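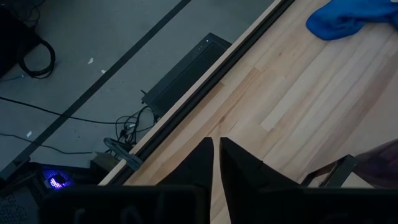 Blick der Handgelenkkamera mit den neuen Fingern, Tuch oben rechts

Von: Necati Erdem
An: Greifer-Liste
Datum: 20. September 2025
Betreff: Re: Fingerspitzen für Stoff, schmal oder breit?

Hallo zusammen,

danke für die vielen Rückmeldungen, ich bin endlich zum Ausprobieren gekommen und muss das gleich loswerden, so viel Spaß hat mir ein Greifervergleich schon lange nicht mehr gemacht! Zuerst noch einmal die Mail, auf die ich antworte:

> Wir haben hier seit April den Cellier mit den breiten Standardbacken
> am Arm und sind mit Klötzen und Dosen sehr zufrieden. Bei Tüchern
> sieht es anders aus: Die Backen schieben den Stoff vor sich her,
> statt eine Falte zu fassen. Hat jemand von euch die spitzen Finger
> von Nidberg probiert? Und wenn ja: Verdecken die nicht die halbe
> Kamera? Bei uns sitzt sie direkt am Handgelenk, und ich habe
> wenig Lust, den Halter noch einmal neu zu drucken.
> Grüße aus der Werkstatt
> Başaran

Zur Kamerafrage: Schau dir das Bild ganz oben an. Beide Finger ragen unten in der Mitte hinein, und durch den Spalt dazwischen sieht man noch die Holzmaserung der Tischplatte. Der linke wirkt schmaler als der rechte. Das Gehäuse nimmt den unteren Rand ein, damit kann ich gut leben. Viel wichtiger ist mir, dass ich das Tuch neben den Spitzen sehe, wenn der Arm noch weit oben steht. Das Königsblau auf dem hellen Holz ist für die Segmentierung natürlich ein Geschenk, mit einem beigen Lappen war ich deutlich schlechter dran.

Jetzt zum Greifen selbst. Ich habe 139 Versuche mit demselben Tuch gemacht, davon 70 mit den Nidberg-Fingern und den Rest mit den Cellier-Backen. Jedes Mal zerknüllt hingelegt, Falte anfahren, zugreifen, anheben. Die spitzen Finger waren klar im Vorteil, sobald irgendwo eine Falte hochstand (und das tut sie bei zerknülltem Stoff fast immer). Sie tauchen links und rechts davon ein, und wenn man beim Schließen ein kleines bisschen nach unten nachführt, sitzt der Stoff. Mit den breiten Backen musste ich die Anfahrt viel genauer planen. Liegt das Tuch dagegen glatt auf dem Tisch, tun sich beide schwer, da habe ich noch kein Rezept.

Die Einstellungen, mit denen es bei mir am besten lief:

Öffnungsweite vor dem Zugriff: 6 cm
Kraftgrenze: unterste Stufe, alles darüber drückt die Spitzen auseinander
Anfahrt: senkrecht, Finger quer zur Falte
Steuerung: Gamo, Kraftregelung erst kurz vor dem Tisch einschalten

Der letzte Punkt hat mich einen ganzen Nachmittag gekostet. War die Kraftregelung schon in der Luft aktiv, hat der Arm bei schnellen Bewegungen nachgeschwungen, und die Spitzen landeten neben der Falte. Mit später Umschaltung ist das weg. Wer den Gamo auch benutzt: Im Protokoll taucht dabei die Meldung 2465 auf, die könnt ihr an dieser Stelle ignorieren, bei mir hatte sie keine Folgen.

Noch zwei Kleinigkeiten zur Montage. Die Nidberg-Finger sind länger, also unbedingt den Werkzeugmittelpunkt neu einmessen, bevor ihr in Tischnähe fahrt. Und nach dem Fingerwechsel die Maske für die Kamera neu zeichnen! Meine alte Maske war für die breiten Backen gemacht, und die Erkennung hat deshalb brav eine Fingerspitze als Objekt gemeldet und wollte sie anfahren.

Başaran, dein Halter kann aus meiner Sicht bleiben, wie er ist. Kamera erst einmal dort lassen, Maske anpassen, testen. Wenn du magst, schicke ich dir meine Greifparameter als Textdatei.

Was mich jetzt brennend interessiert: Hat jemand Erfahrung mit einer dünnen Gummierung auf spitzen Fingern? Ich stelle mir vor, dass man damit auch glatt liegenden Stoff zusammenschieben könnte, bis eine Falte entsteht. Material habe ich bestellt, über Tipps zum Kleber würde ich mich sehr freuen.

Viele Grüße
Necati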